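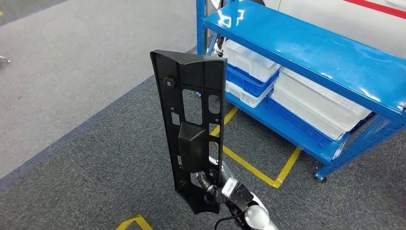
2024年2月7日 作業ノート(把持後の姿勢推定、つづき)

朝いちで Yee-man Lai から「黒い部品の穴、ちゃんと穴として見えてる?」と聞かれて、見えてるつもりで返事をして、昼に確かめたら見えてませんでした。というわけで今日はほぼ一日、穴の話です。

まず前回までのおさらい。棚から部品を取って治具に挿すところまでを通しでやると、つかむのはだいたいうまくいくのに挿すところで外す。原因ははっきりしていて、つかんだ瞬間に部品が手の中で少し回っている。取る前に推定した姿勢をそのまま最後まで信じているから、ずれた分がまるごと治具の入口に出てしまう。それで、つかんだあとに一度部品を頭のカメラの前まで持ってきて、立てて見せて、手先に対する姿勢を推定し直してから運ぶ、という段を挟むことにした。チーム内では「見せ直し」と呼んでいます(論文に書くときはもう少しましな名前にしたい……)。

で、この見せ直しが、黒い部品だけ妙に不安定でした。

対象は例の背の高いパネル。つや消しの黒で、上のほうがフード状に張り出していて、下は手首に向かってすぼまる形。四角い穴が開いていて、いちばん大きい穴からは向こうの棚や床がそのまま見える。これが思った以上に効いていました、悪いほうに。

マスクを一枚ずつ重ねて見ていったら、穴の縁が毎回違うんです。青い棚が透けているところはきれいに抜けるのに、床が透けているところは、抜けたり抜けなかったり。カーペットの暗い側が背景に来ると、部品の黒とくっついて穴が半分埋まったようなマスクになる。埋まったマスクのまま形状モデルに合わせにいくと、穴の位置が合わないのを無理に吸収しようとして、縦軸まわりに回した答えを返してくる。ひどいときで7度。7度ずれたら治具には入りません、角で突っかかって終わりです。

もうひとつ、根元のグリッパのブラケット。これも黒い。部品の下端とブラケットがつながって一個の物体扱いになることがあって、そうなると部品が下に長く伸びて見える。姿勢の上下方向がずれるのはほぼこれのせいだと思う。先週「手首の校正がおかしいんじゃないか」と疑って校正をやり直したのは、たぶん無駄でした。いや、やり直した校正自体は前より良くなったから、無駄とまでは言わないでおきます。

### 試したこと

見せ方を変えるのと、マスクの扱いを変えるのと、両方いじりました。一度に両方変えると何が効いたか分からなくなるよ、と自分に言い聞かせつつ、午前は見せ方だけ。

見せ直しの姿勢を3種類用意しました。

- **A:今までどおり。** 部品を立てて、面をカメラに向ける。
- **B:Aから手首を少しひねる。** 面が斜めになって、側面のリブと、下のほうの箱形の出っ張りの奥行きが見えるようになる。
- **C:AとBを続けて見せる。** 二枚の推定が矛盾していないか確認して、だめならもう一度ひねる。

Cは遅いです。見ていてじれったい。でも結果だけ言うとCがいちばん素直で、Aで迷っていた縦軸まわりの回転が、Bの一枚が入るだけでほとんど決まる。考えてみれば、正面からだと箱形の出っ張りはただの四角にしか見えなくて、斜めにして初めて「こっちに飛び出している」という情報になるんですよね。リブも同じで、正面では細い線、斜めだと面になる。

Bだけでいいのでは、とも思ったのですが、Bだけだと今度は穴が細く見えて、幅の狭いスロットが消えることがある。面倒くさい部品だなあ!(好きになってきました)

### マスクのほう

午後はマスク側。前からやりたかった「手首側を先に消す」をやっと入れました。アームの関節角は分かっているのだから、ブラケットと手首がカメラにどう映るかは計算で出せる。出した領域を先に除外して、残りだけで部品を切り出す。これで下に伸びる現象はほぼ止まりました。ケーブルのスリーブだけは計算どおりの位置に来てくれない(柔らかいから当たり前)ので、少し太らせた帯で雑に隠しています。雑ですが、今のところ部品には食い込んでいないはず。たぶん。ログを見る人、食い込んでいたら教えてください。

穴については、背景との色差で抜くのをあきらめました。代わりに、部品を持ってくる前に同じ頭の角度で背景を一枚撮っておいて、持ってきたあとの画像と比べる。背景が前と同じに見える画素は穴か外側、変わっていれば部品かアーム。古典的な差分そのもので、Bermúdez に話したら「それ昔の人がみんなやってたやつ」と笑われました。笑われましたが、効きます。暗いカーペットが透けているところでも、カーペットの細かい模様がそのまま残っていれば穴だと判断できる。

ただし弱点もあって、棚の天板の照り返し。アームが動くと天井灯の映り込みが微妙に変わって、背景なのに「変わった」と判定される。棚の天板はつるつるの青で、白い筋がびしっと入るんです。部品の縁がちょうどその筋にかかると、縁がギザギザになる。Yee-man は「天板に何か敷けば?」派、私は「敷かないで解きたい」派。現場の棚に毎回布を敷いて回るわけにもいかないし……と言ったら、「じゃあ立つ位置を変えれば?」と返されて、それはまあ、そのとおり。明日は土台を少し引いた位置でもやってみます。床の黄色いテープの枠は棚の位置決め用なので、そっちは動かさないこと。動かすと過去のデータと比べられなくなります。

### ゴムのグロメット

地味に嬉しかったこと。左上についている丸い黒いグロメット、あれが左右の取り違え防止に使えました。

見せ直しでいちばん怖いのは、小さいずれより、裏表や左右をまるごと間違えた推定を自信満々で返してくるケースです。穴の並びが中途半端に似ているせいで、鏡に映したような答えにときどき落ちる。そこで、推定した姿勢でモデルを重ねたときにグロメットがあるはずの場所を切り出して、丸いものがあるかどうかだけ見る簡単な検査を足しました。黒の上に黒だから無理かなと思っていたのに、表面がドーム状に盛り上がっているおかげか、まわりと明るさの出方が違っていて、案外拾える。拾えなかったら「分からない」と返して、もう一度ひねって見せる。

この「分からない」を返せるようにしたのが、今日いちばんの進歩かもしれません。今まではどんなにひどい画像でも必ず答えを一つ出していたので。

### 数字

過去ログの再生を使って、AのみとC+新マスクを比べました。画像は溜めてあった把持の記録から400件以上。治具に入る許容範囲に収まった割合が、Aのみだと70%。C+新マスクのほうは、まだ書きません。途中で再生スクリプトのバグ(左右の画像が一枚ずれていた)に気づいて、集計し直している最中です。バグ込みの数字でも上がってはいたけれど、バグ込みの数字をノートに書くとあとで誰かが(主に私が)スライドに貼るので、書かない。

70%のほうも、外れたぶんの中身を見ると、穴が埋まったもの、下に伸びたもの、鏡の答えに落ちたものが混ざっています。どれがどのくらいかは分類の途中。目で見て仕分けているので、目がしょぼしょぼします。

あと再生での比較は「推定が当たったか」しか見ていないので、ひねる動作のせいで手の中の部品がまた動いてしまう可能性は評価できていません。ここは実機でやるしかない。ひねる速さを落とせば済む話だと思っていますが、速さを落とすとCがさらに遅くなる。悩ましいところ。

### 名前とバージョンのメモ

ややこしくなってきたので書いておきます。

- 見せ直しのノード名は **Hallo** のまま。部品をカメラに向かって「はーい」と挙げるように見えるから、という理由でつけた名前が定着してしまいました。
- マスクまわりの新しい枝は `brendholm`。前の枝 `vikstead` はAのみのときの比較用に凍結。触らないでください。昨日うっかり `vikstead` にコミットしたのは私です、戻しました。
- 背景の一枚は、頭の角度が決まってから撮ること。首を振っている途中で撮ると差分が全部ゴミになります。今日これで一時間溶かした。

### 置き場所の話

棚の下の段、透明っぽい白いビンと青いクレートを重ねてあるところ、あれも背景として映り込みます。ということは、背景を撮ったあとに誰かがビンを動かすと、そこが「変わった」ことになって部品の一部扱いされかねない。実行中に棚に手を入れるときは一声かけてください。一声かけてもらっても、ロボットには聞こえないので、私が背景を撮り直します。

自動で気づけるようにもしたい。部品が来るはずのない場所で大きな差分が出たら背景が古いと判断して、部品をいったん下げて撮り直す、でいいはず。実装は軽いと思う(と書いて軽かったためしがない)。

### 明日やること

- [ ] 再生スクリプトの修正版で集計を最後まで流す。夜のうちに回しておきたい
- [ ] 土台を引いた位置で、天板の照り返しが部品の縁にかからなくなるか確認
- [ ] 実機でひねり速度を変えて、見せ直しの前後で部品が手の中で動くかどうかを見る
- [ ] グロメット検査のしきい値。今は勘で決めた値が入っているので、ちゃんと決める
- [ ] Yee-man に穴の件の返事。「見えてませんでした」と正直に

3月の中間発表には、できれば黒いパネル以外の部品でも同じやり方が通るところを見せたい。穴のない部品だと差分の利点が薄れるから、そのときはBのひねりがどこまで頑張ってくれるか。Bermúdez が別の部品の形状モデルを持っているそうなので、もらいに行きます。

追記:帰りがけに一回だけ実機でCを通したら、一枚目で「分からない」が返って、ひねって、二枚目で答えが出ました。合っていたかどうかは治具まで運んでいないので不明。ログは保存済み、フォルダは今日の分の末尾です。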